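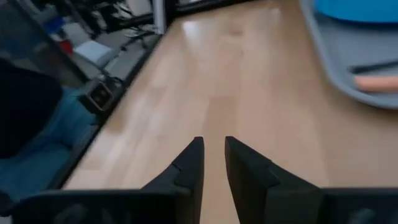 January 2021, Monday night

Back from Barajas and straight into table duty, which I secretly love. I gave the wood a good going-over before lunch and then just stood there admiring it like a goof. It's all strips, honey and pale tan, with one darker piece that stops dead square against a lighter one, and I never get tired of that bit! Nga Lâm wants to cover the whole thing with a cloth from Grastow. Over my dead body (I did say it nicer than that).

Then the sorting. I'd promised Eustaquio I would finally decide what stays out and what goes in the drawer, and I kept getting stuck on the fork. I like a thick handle. My hands were sore from the cold this morning and the skinny ones are no good to me.
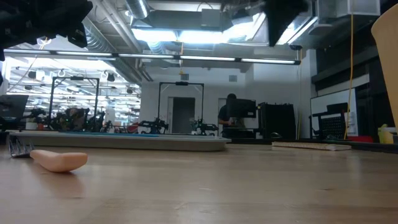 Does the gray tray stay out on the table? It stays, and the forks and spoons go back in it after supper.

So that's settled, and I wrote it on the calendar so I can't wriggle out of it. Had soup, called Nita, got 15 minutes of her neighbor's fence and 2 minutes of her own news. She's coming in June!
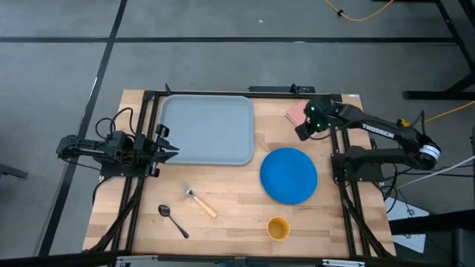 p. 67

Still not done, mind you. The tray's empty, fork and spoon are both lying there on the wood, and the little pink sponge is over by it when it ought to live at the sink. I do love the blue plate with the yellow cup though, so cheerful. Eustaquio thinks they're kid stuff. He can eat off the white ones, then.

Tomorrow: drawer, stamps, call Rorard about the bill.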